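Keretti cloth and bag set – readme

Short version, will tidy later.

What's in it: folded cloths, loose cloths, baskets, thin plastic bags. Plaid backdrop on the walls, pale gray floor. Everything is household stuff, the sort of thing that ends up in a laundry corner.

203 sessions, 8 layouts. Split by session, not by picture, please. Nair did the labels, Drodasby the storage.

Labels: cloth_folded, cloth_loose, bag, basket. A pile gets one box for the whole pile, colors go in the notes field top to bottom.

Green basket, pile of cloths and bag, then white fabric close up twice: 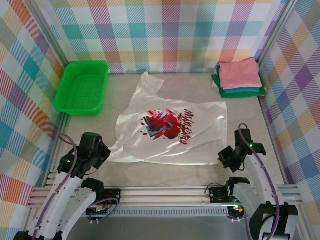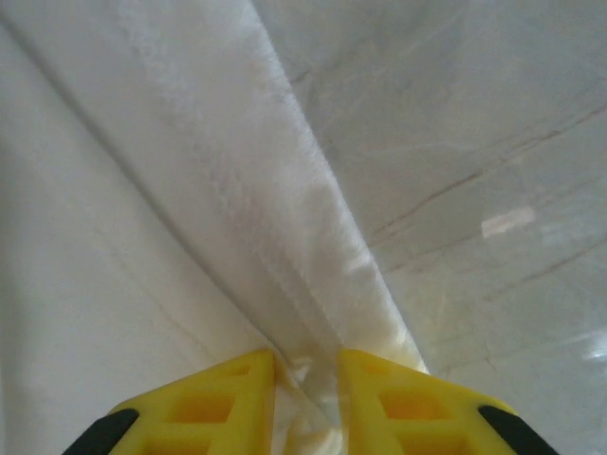
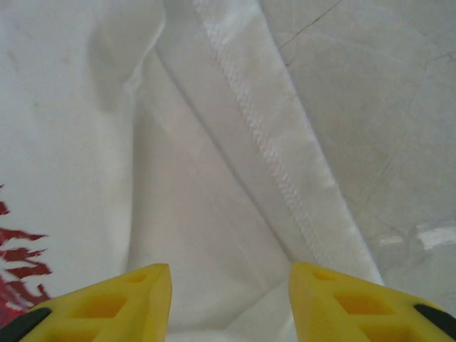

Known problems
– white on pale gray is hard, edges of masks wobble
– shiny bags: highlights sometimes labeled as seperate objects
– "towel" and "cloth" both used in the early notes, treat as the same
– plaid throws off simple color thresholds, dont bother

Folder names follow the layout number. Previews are capped at 2,000 per folder. The old Jestora file list is out of date, use index.csv.

Changes in May: fixed swapped notes in layout 8, removed duplicates.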